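Planura Training Unit
Course Handout 12: Care and Daily Setup of the Hand-Held Gripper Pair
Instructor: Haf Dafis. Revised October 29, 2020

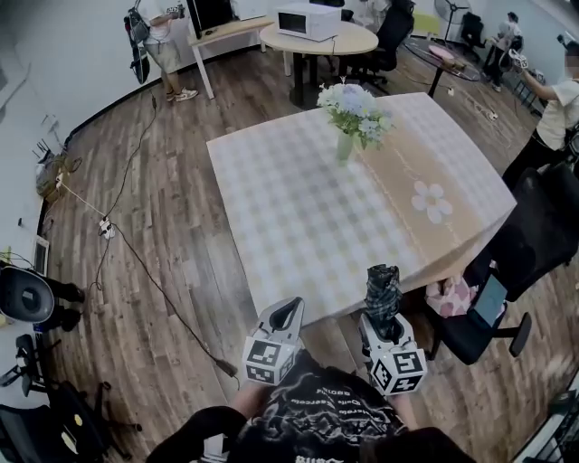 Figure 1. Gripper pair in use at a table station. A plaid fabric object is held in the jaws of the right gripper.

1. Scope

This handout covers one station: a table, one operator, and one pair of hand-held grippers with marker cubes. It applies to the Stulletell grippers used in the practical sessions. Arm-mounted grippers are treated in Handout 13. Students are expected to have read the sections on jaw wear before attending the practical.

2. Parts the operator is responsible for

Each gripper consists of a body, a pair of curved jaws, and a marker cube fixed at the base. The cube carries printed square patterns on its faces. The tracking software uses these patterns to determine where the gripper is and which way it is turned. A scratched or dirty face will cause the reported position to jump, and the fault is often mistaken for a software problem.

The left and right grippers are not interchangeable. Each has its own calibration file, stored under the serial number on the body.

3. Setup at the start of a session

Wipe every face of both cubes with a dry lint-free cloth. Do not use alcohol, as it lifts the print.

Hold each gripper by the body and try to turn the cube with two fingers. There should be no play. If the cube moves, tighten the base screw and repeat the calibration described in Handout 11.

Open and close the jaws fully several times. The motion should be even from end to end. Hesitation near the closed position usually means that thread or lint has collected at the pivot, particularly after work with fabric.

Load the calibration files and compare the reported jaw opening with the gauge block at two settings. Record both readings in the station log.

Route power cables along the floor so that they do not pass under the casters of a chair. Power strips must remain within reach.

Tablecloths may be used. They should be pulled smooth before the first trial and checked again whenever the objects on the table are changed.

4. Jaw maintenance

Jaw pads are inspected every 1,000 cycles. Remove the pad, clean the seat, and look for cracks at the inner curve, where the load is greatest. A worn pad is replaced together with its opposite; a new pad paired with an old one will close off center. After replacement, the gripper must be recalibrated before any further recording.

In September, Kacper Domański found that two of the Illow replacement pads had been seated backward. The mistake is easy to make. The beveled edge faces the tip.

5. Faults to be reported

Report the following to Lok-yiu Wei before continuing: any cube with a lifted corner, any gripper that loses tracking while held still, and any jaw that fails to return to fully open. Tag the unit and leave it on the repair shelf. Students should not open the gripper body.

6. Preparation for the practical

Read Hsieh manual, page 54, on pivot cleaning. Bring the completed log sheet from the previous session. Closed shoes are required in the practical room.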